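Prurex Floor Care Guide
Section 4: Spot cleaning glazed tile floors by hand

Contents of this section
4.1 Scope
4.2 Before you start
4.3 Mixing the solution
4.4 Loose dirt
4.5 Inspecting the tile
4.6 Removing a spot
4.7 Grout lines
4.8 If the mark remains

4.1 Scope

This section covers the removal of single marks, drips and dried spills from glazed ceramic and porcelain floor tiles using Prurex concentrate and a cloth. For washing a complete floor, see Section 3. For unglazed quarry tile, slate and natural stone, see Section 6. Do not use the procedure below on marble, limestone or any polished stone, even for a small spot.

The instructions apply to tiles of any size. On the 600 mm format, grout lines are widely spaced and most spots will fall on a single tile. On smaller formats the spot is more likely to cross a joint, in which case carry out 4.6 and 4.7 in the same session.

4.2 Before you start

You will need:

Prurex concentrate
A bucket or bowl with a capacity of at least one litre
Two cloths, one for cleaning and one for drying
A soft brush or a vacuum cleaner with a hard floor head
A plastic scraper (supplied with the Parnska kit, not with the standard bottle)

Use cotton or microfibre cloths. New coloured cloths, red and dark blue in particular, must be washed separately before first use. Press the damp cloth on white kitchen paper. If any colour transfers, wash it again. Loose dye can enter pale grout and may not come out.

Note: Do not use fabric softener when washing cloths. It leaves a film on the fibres which smears on glazed surfaces.

CAUTION: Wet glazed tile is slippery. Keep children and pets out of the room until the floor is dry.

CAUTION: Wear household gloves when handling undiluted concentrate. Gloves are advisable with the diluted solution if your skin is sensitive.

4.3 Mixing the solution

1. Put 600 ml of lukewarm water in the bucket.

2. Add 10 ml of Prurex concentrate. The cap holds this amount when filled to the inner line.

3. Stir gently. Do not shake the solution in a closed container.

4. Use within the same day. Pour any remainder down the sink with plenty of water.

Do not increase the dose for heavy soiling. A stronger mixture leaves residue and does not shorten the contact time given in 4.6.

CAUTION: Never mix Prurex with bleach, descaler or any other cleaning product.

4.4 Loose dirt

1. Brush or vacuum the tile to be cleaned and the tiles next to it.

2. Pick up hairs and threads by hand or with a dry cloth. A hair that is wetted will stick to the glaze and is harder to lift.

3. Check the joints for grit. Grit caught in a cloth can scratch a gloss finish.

4.5 Inspecting the tile

Gloss tiles reflect ceiling lights and windows, and the glare can hide a thin film or a fine line. Look at the tile from directly above, then from a low angle, and change position if your own shadow falls on the area.

Marks on a pale tile fall into the following types.

Yellowish or translucent spots: usually dried drink, cooking oil, wax or floor polish. Proceed to 4.6.

Small dark specks: usually grit, crumbs or rubber from shoe soles. Go back to 4.4, then proceed to 4.6 if they remain.

Thin dark lines: may be a hair, a streak of liquid or a hairline crack in the glaze. Run a dry fingertip lightly across the line. A hair will move. A streak will smear or stay flat under the finger. A crack can sometimes be felt as a slight edge, but not always. If in doubt, treat the line as a crack and do not scrape it.

Note: A cracked glaze can admit water. Wipe it with a well wrung cloth only and dry it at once.

4.6 Removing a spot

1. Dip the cleaning cloth in the solution and wring it until it no longer drips.

2. Gather the cloth into a thick pad, with the thumb on top and the fingers underneath. Leave a lower edge free to meet the tile.

3. Crouch or kneel close to the spot. Rest the other hand on a dry tile if you need support.
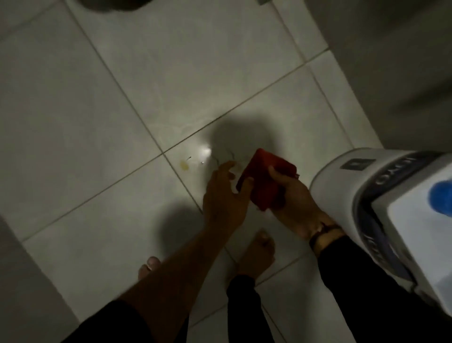 4. Lay the pad on the spot and hold it there for two minutes. Oil and wax may need five.

5. Wipe from the outside of the spot towards the centre. Turn the cloth to a clean face after each pass.

6. If a raised edge can still be felt, hold the plastic scraper nearly flat and push it under the deposit. Do not use a metal blade.

7. Rinse the cloth in clean water, wring it and go over the tile once more.

8. Dry with the second cloth. Check again from a low angle.

4.7 Grout lines

1. Apply the solution to the joint with the cloth wrapped over one finger.

2. Work along the joint, never across it.

3. Blot dry. Allow the joint to dry fully before judging the colour. Damp grout looks darker.

4.8 If the mark remains

Repeat 4.6 once. If there is no change, the mark may lie beneath the glaze and cannot be removed by cleaning. For wax and adhesive residues, Prurex Grilow (item 318) may be tried on a hidden tile first.

Section 4 revised 12 May 2026. Text: Troels Kjærgaard. Technical check: Halfdan Grímsdóttir.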